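Squares with holes in

12 August 2026

I've been meaning to write about the sorting bench for weeks, and then it got hot and I didn't want to sit in front of a screen, and then it rained and I had no excuse left. So, tea made, biscuits out, let's go.

If you've been reading since the Wiluvport days you'll know I changed jobs in November. I went from a shop floor (the sort with tills) to a workshop floor (the sort with belts), and the place I work now, Cerberg, makes and finishes plastic bits for other people's products. I can't get very excited about the products themselves, if I'm being truthful. They're vent fittings, mostly. What I have become unreasonably fond of is the bench where the pieces get sorted, and that's what this post is about. You have been warned.

The piece I see most of is a white square with a big round hole in the middle. Its proper name is a Falcão plate, which sounds like something you'd eat tapas off. It's the frame that sits round a duct so you don't see the ragged edge of the wall. You probably have something like it in your bathroom and have never looked at it. I hadn't. Now I look at everybody's. I went to a wedding in June and spent a good few minutes in the loo admiring a very neatly fitted one, and came out to find I'd missed the first speech.

They come to us in big cardboard trays, layered with thin paper, and every one of them has to be looked over before it goes out. You're checking the edge of the hole for little whiskers of plastic, checking the corners for chips, and checking that the thing sits flat. That last one is why the belt is so useful. If you put a plate down on a kitchen worktop it will look flat whether it is or not (I've tried, I took a reject home). Put it on a dark surface and you can see the tiniest sliver of shadow under a corner that's lifting. I learned that in my first week and felt as if I'd been let in on a magic trick.

The belt is green. A really dark green, like a snooker table in a pub with the lights down. I asked why green and got three different answers from three different people, so I've stopped asking. It's lovely with the white pieces on it, though! I keep thinking I'd like a kitchen in those colours, dark green and white with a bit of silver trim, and then I remember I rent.
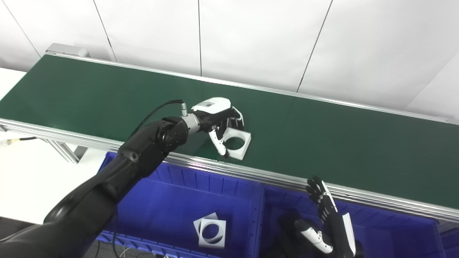
One plate on the green, two in the left-hand blue bin.

You can't tell from a photo how pleasant the bins are to work with, so you'll have to trust me. They're just blue plastic storage bins and they live side by side under the near edge of the belt. We had a different arrangement when I started, with one enormous crate on the floor behind you, and by the end of a shift I walked like a question mark. Everything you picked up meant a turn and a stoop. Having the bins in front, below the rail, means your hands go down and up and that's it. My back has forgiven me almost entirely.

The left bin is for plates that have passed. The right one is for whatever needs a second look. I did suggest labels, and then I made some, and then I put them on the wrong way round and we had a very confusing morning, so the labels have gone and we all just remember. Left good, right maybe. I say it under my breath. I said it under my breath in the supermarket last week, putting peaches in a bag.

There's a knack to putting them in the bin as well. If you drop a plate it lands on its corner, and then it has a chip, and then you've turned a good plate into a maybe plate all by yourself. You want to lay it in flat and let go late. Then the next one goes on top, and the next, and if you've done it nicely you get a tidy stack with all the holes lined up like a tube. If you've done it the way I do it you get something more like a spiral staircase. It makes no difference at all to the plates. I still go back and straighten them when it's quiet.

We pack them in sets of six, so that's how I think of the day now, in sixes. On a good run I'll get through 21 sets before lunch and feel like an athlete. On a bad run there's a dodgy batch with whiskers on every single hole, and I sit there with the little scraper going round and round and listen to an entire audiobook. I got through a very long one about a lighthouse that way. I couldn't tell you how it ended, but I could tell you which corner of the tray the worst plates came out of.

A few people have asked in the comments whether it's boring. Sometimes, yes! Of course it is. But it's a kind of boring I get on with. In the shop I was bored and on my feet and also being shouted at about carrier bags. Sorting is quiet, and you finish things. A tray comes in full and goes out empty, and there's a box with tape on it at the end, and somebody collects it. I used to get home with my head full of noise, and these days I get home and want to cook, or potter about, or have a go at the cupboard under the stairs.

Which brings me to the other bit of this post, because the bench has followed me home. I didn't buy a conveyor belt, although I did look up how much they cost (no). But I have pinched the two-bin idea and I've been using it on everything.

It started with the drawer. You know the drawer. Mine had batteries in it, and takeaway menus for places that closed years ago, and a key I'm frightened to throw out, and fuses, and birthday candles, and so much string. In the past I'd have tipped it out on the floor, sat in the middle of it feeling sorry for myself, and put it all back in a slightly different order. This time I put a dark tea towel on the table (you do see things better, I promise) and two washing-up bowls on chairs in front of me, just lower than the tabletop. Left was keep, right was maybe. One thing on the towel at a time. Look at it, decide, put it in a bowl. No heaps allowed.

It took about 50 minutes, and that included stopping to try the key in every lock in the flat. It fits none of them. It went in the maybe bowl.

The one-at-a-time rule is what does it, I think. When there's a pile, my eye goes to the pile and I feel tired. When there's one single thing lying there on a plain background, I look at it properly and I know straight away whether I want it. Four of the batteries were dead. The birthday candles were mostly stubs. There was a very nice little pair of scissors that I'd replaced, twice, with worse scissors.

After that I did the bathroom cabinet and then the spice shelf. The spice shelf was a shock. I had a jar of something from Gandodon, the big wholesale place out past the ring road that I used to go to with my old housemate, and the lid had fused itself on. I couldn't read the label and I couldn't smell it through the glass. It was a deep orangey red and it might have been anything. Right-hand bowl, and then, after some soul-searching, the actual bin.

Next on the list is my sewing box, which I'm dreading, and the paperwork, which I'm dreading more. I'm not sure one sheet at a time will work for paperwork. I suspect I'll start reading it. If you've got a system for old bills and letters that doesn't involve buying a special box with special dividers, please tell me, because I've bought that box before and it's full of cables.

A couple of answers to things from the last post, before I forget. The beans did come up in the end, thank you, though something has eaten the bottom leaves into lace. The blue paint was a tester pot and I've already used it all, so I can't tell you how it wears on a whole door. And yes, I did finish the cardigan. One sleeve is longer than the other. I've been wearing it with the cuffs turned back and I like it better that way.

I'm on earlies all next week, so the next post will probably be short and written before the sun's up. I want to try the tea towel method on the sewing box first and I'll report back, buttons and all.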